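Work and Automation, Unit 9: The Kitchen Before the Kitchen
Handout for the session of March 11, 2019

Read this before class. The Zandby reading from last week is still fair game, so please don't pretend you lost it.

1. Where we left off

Last time we looked at the Zandby canteen, where two cooks and a dishwasher were told in January that a robot would be "joining the team." Joining is a friendly word. It suggests the robot would turn up at the birthday lunch and chip in for the card. In the canteen it meant a new shift plan, a new line on the wall chart, and a training afternoon that ran into the dinner prep.

The staff had one question, asked several ways: which part of my job is it taking? Management answered a different question, about efficiency, and handed out pens.

2. Rehearsal

Before a machine gets near a real stove, most firms now practice in a simulated kitchen. Skakeo, the contractor in our case, built theirs with a counter, cabinets and small things lying about to be picked up. A simulated kitchen has some advantages as an employer. Breakages are free, and there is no rent.

Look at the three views and think about what a cook would be watching for that an engineer might not.

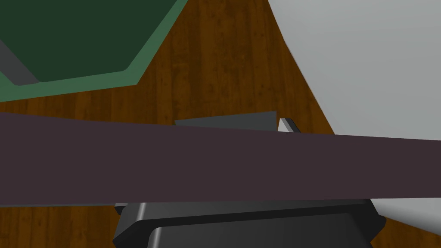 Simulated views from the robot's side of the work.

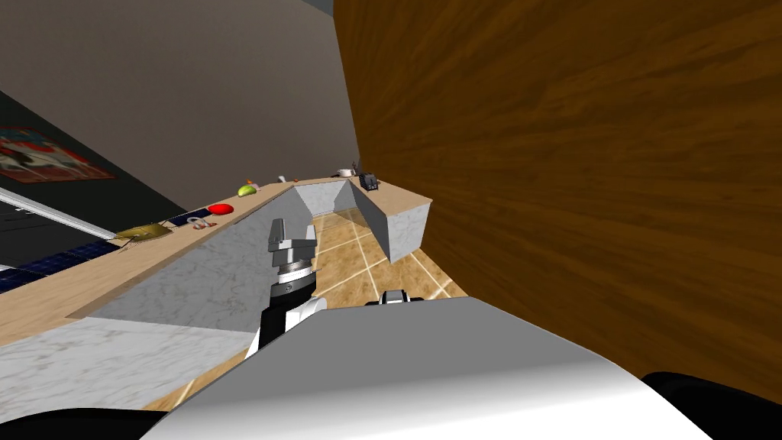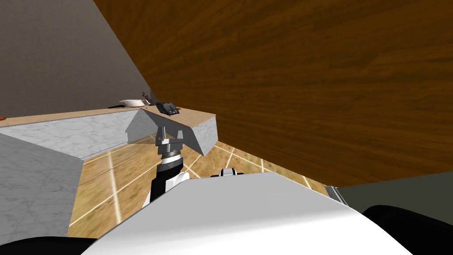
3. What the rehearsal leaves out

The Murakami report (418 pages, of which you are assigned 2) lists the tasks rehearsed: reach, grasp, carry, put down, open, close. Any cook would recognize the list and then ask where the rest of the job went. Who notices that the milk smells off? Who moves out of the way when somebody comes through with a hot pot, and who yells "behind you"?

These are what we called side work in Unit 4. Side work is never in the job description, so it never shows up in the savings. It does show up in somebody's day. At Zandby it landed on the dishwasher, who became the person who clears the counter so the robot can reach it. Her title stayed the same. So did her pay, as you will have guessed.

4. Terms to know

Side work: tasks that keep the main task possible and are rarely written down.

Tending: watching, clearing up after and restarting a machine. Often described as "light duties" by people who have never done it.

Deskilling: when the judgment moves out of a job and the standing stays in. The Vivard study argues that the cooks at Zandby were deskilled at the counter and upskilled at the tablet. The cooks disagreed with the second half – they said the tablet has one button.

5. For discussion

Who should help design the practice kitchen, and should they be paid cook's wages or consultant's wages for it?

If a machine handles the reaching and carrying, does the person beside it have an easier job or a duller one? Try to answer from a job you have had.

6. Written work

Write 200 words on one task from your own workplace that would be missed by a list like Murakami's. Name the task and say who does it now. Papers that begin with "Since the dawn of time" will be returned unread – I have a pile already.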